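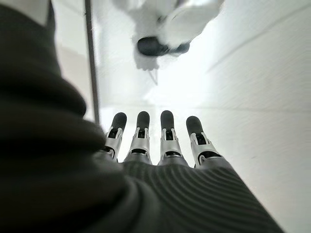 Encyclopedia > Robotics > Student competitions > Perkeo Hand Challenge

Contents Events Rules Talk History

Search this encyclopedia Go

The Perkeo Hand Challenge is a yearly student robotics contest held each July in Staladia, open to school and college clubs whose members are 16 or over. Teams program a jointed robot hand to pick up, turn and pass on everyday objects, and the results can be a joy to watch.

Format

Each team enters three rounds. The first two are set tasks, such as stacking cups or unscrewing a jar. The last is a free round, easily the liveliest part of the day, in which clubs have shown card dealing, knot tying and even a short piano duet for two hands.

Hands may be built from scratch or from a kit. Most newer clubs begin with a kit and spend their first term on finger control, one joint at a time.

Awards

The Magnusson Cup goes to the highest total score. The Vusier Prize, voted for by the teams themselves, rewards the cleverest free round and is every bit as keenly fought over.

Last edited 2022-06-02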